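Looking After a Pair of Handheld Grippers: Cleaning, Pads and Marker Cubes
Posted by Tharushi Sarkar, Jul 11, 2020
Filed under: Maintenance

I've been putting off writing this one up since February, mostly because every time I sat down to do it somebody would wander over with a gripper that had gone sloppy and I'd end up fixing that instead. But the questions keep coming in from the Plurkley folks, and I'd much sooner you all had it in one place than buried in my email. So pour yourself something nice and let's go through it together!

These steps are for the handheld pair we use at Stusgate, the ones with the soft padded fingers and the printed marker cube on top. If yours came from the older Orkero batch the screws are a different length, but everything else should carry over fine.

What you'll want nearby

A small hex driver set
Lint-free wipes and plain rubbing alcohol
A soft brush (an old toothbrush is lovely for this)
A spare set of finger pads
A steel ruler
A few small things to pick up when you test at the end

Step 1. Give yourself room

Clear a good stretch of table and do both grippers in one sitting. I know it's tempting to do the one that's acting up and leave its partner for later, but then you have one crisp hand and one tired hand, and whoever is using them will spend the whole afternoon squeezing harder on one side. Switch both units off and take the cables out before you touch a screw.

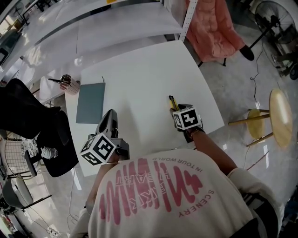
Step 2. Check the cubes before anything else

Wiggle each cube gently with two fingers. It should feel like part of the tool. If it rocks even a little, snug the screws underneath, going a bit at a time from one to the other so it seats flat. Please don't crank them down, the threads are only plastic and I have stripped more of them than I'd like to admit.

Next, look over the printed faces. Fingerprints wipe off with a barely damp cloth, but a scratch or a lifted corner on a black square means a new face, no matter how small it looks. Write the cube number in the log when you swap one. Ours are up to 196 now, so you can see why we stopped trying to remember them.

Step 3. Clean the pads

Open the jaw all the way and brush out the little holes in the pad surface, working from the tip down. Then go over them with alcohol and let them sit for 14 minutes or so with the jaw open. (I set a kitchen timer. I have no patience otherwise.) Cardboard dust is the worst offender in our place, and it packs down into a sort of felt if you leave it.

Step 4. Line up the fingers

Close the jaw slowly and watch the tips. They should touch at the same moment and meet evenly along the edge. If one side gets there early, loosen its base screw half a turn, close the jaw again so the pads settle against each other, and tighten while you hold it shut. Lay the ruler along the outside afterward and check that you have less than 3 millimeters of difference from tip to base. 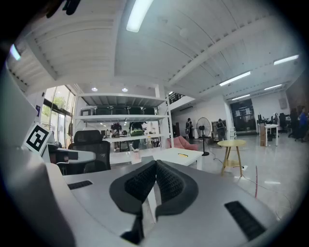

Step 5. Brush the vents

People skip this, and then they write to me saying the housing feels warm. Hold the tool so the slots face down and brush along the ribs so the fluff falls out instead of in. No canned air, please.

Step 6. Try it out

Plug back in, power up, and open and close each jaw ten times. Listen for clicking. Pick up something light, something slim and something with a bit of weight to it, and turn your wrist each time to see whether it slips. If it does, the pads are probably worn and you should go ahead and change them. The Chowdhury pads last us longest, though they do feel stiff for the first day.

When you're happy, note the cycle count in the log. The last one I did read 997, and I'll confess I sat there and squeezed it three more times just to see it roll over.

Next up: replacing a frayed cable without taking the whole handle apart.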